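Flirkolby Counter Helper: Setup Guide
Section 2. Getting the break room ready, and getting your people ready too

Shares 34 | Comments 18

Welcome back! By now Mitra Soltani's installation team will have left you with a login for Filtside, our planning program, and the tidying shift at your workplace is ready to be set up. Please do this section together with whoever cleans the break room today. They know where everything goes (far better than we do), and the robot will be working from their habits.

1. Open Filtside and choose Rehearsal Room. The corner kitchen loads with its counter already full of the usual odds and ends.

2. Look over the counter with your colleague and talk about each item. Should it be moved, left alone, or kept for a person to handle?

The rehearsal kitchen, from two viewpoints:
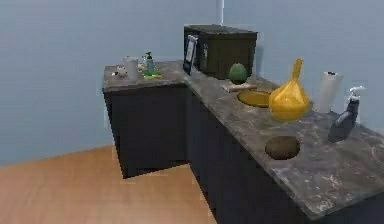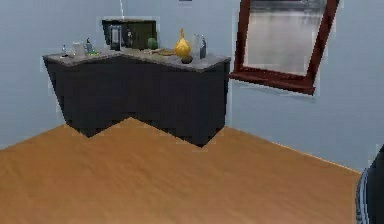 3. Mark each item Move, Leave or Ask. When you can't agree, pick Ask, and the robot will wait for someone to come and decide.

4. Run the rehearsal at slow speed, all the way through, before you approve the plan for your own room.

Note: At our Plestgate office, Ardalan Nazari had wiped down the kitchen every evening for years, and he was none too pleased when we started. These days he spends that part of his shift on supply orders and checking the robot's plans, and he asked us to put in the Ask button. Do write down who takes on which duties before the first live shift, and go over it with them in person. It saves a good deal of worry.

Caution: A finished rehearsal does not replace the safety check in your real room. Keep people out of the marked work area during the first live run, and have one trained person standing at the stop button the whole time.

5. Save the plan under your room's name and press Send to Robot. If you see message 89, go back to step 3 and look for an item left unmarked.

Questions? Contact the Flirkolby help desk | © Mirzaei | Back to top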